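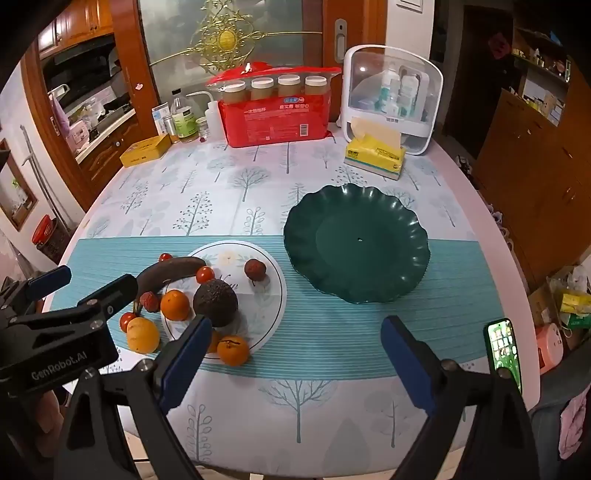

April, by Dinesh Kodikara
3 min read

My wife wants to throw away the black banana. I want to keep it, and we have been discussing this since breakfast. I think that a fruit plate on the dining table should be allowed to get old.

When we moved to Drurkgate, I noticed that in many homes the fruit is shown like flowers. Everything is shiny and the same size. The guests admire it, but they do not take anything, for taking one orange would spoil the shape. I visited one house for 8 months before I ate a grape there.

In my mother's house the plate was never arranged. She put down what she had: an avocado, small oranges, a few tomatoes if the kitchen was full. Some of it rolled onto the cloth and stayed there. We children ate while we passed by. When a banana became black, she mashed it with flour and a little sugar and fried it, and those were the best afternoons of the week.

People tell me that fruit belongs in the refrigerator. For berries I agree. But a cold tomato has a poor taste, and an avocado that is hard like a stone will not become soft in there for a long time. Also, I forget what I cannot see. Last year I found a lemon in the bottom drawer which I could have used for playing tennis.

I admit that there are limits. Fruit flies are a strong argument, and my wife makes it well. If the skin is broken or something smells of wine, it must go. A dark skin alone is no crime, and I would ask everyone to peel the banana before they judge it.

Tonight I will make the fritters. She says she will not eat them.

Comments

Skullari: My father kept his bananas until they were black also. Please give the recipe, how much flour?

Rivadeneira: I am with your wife. Two days of fruit flies and you will be too.

Sodura: Did she eat them?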